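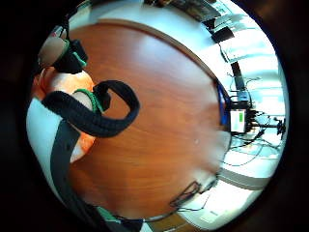

Cable loop at the glove, round table

Mulugeta Wako wrote:
> The loop on the glove keeps snagging when I turn my wrist. How much
> slack are you leaving, and is the braided sleeve worth keeping?

I leave 18 cm between the finger fitting and the strap. With less than that the connector takes the load when the hand closes. The sleeve stays on my build. It is stiff, so the loop stands off the hand, and you can move it out of the way with one tie at the wrist.

Snagging is worse over the edge of a bin than over a flat table. Try both before you cut anything.
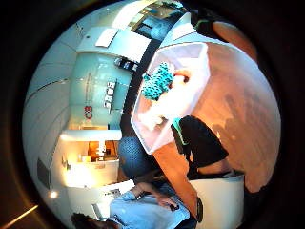
Translucent bin with the teal and white cloths

Soft items are still the weak point in my Nasus logs. I set the grip threshold to 60 for cloth and 70 for everything else, raw counts, no filtering. Below 60 I get false closes from cable movement alone. If yours drift, zero the fingertip band with the glove already on.

Two open items:
- Stavitine branch: the wrist offset is still hard-coded. Patch by Wednesday.
- Has anyone run the Molletti firmware with 2 gloves on one hub? Mine drops the second one at startup.

Hiwot Derese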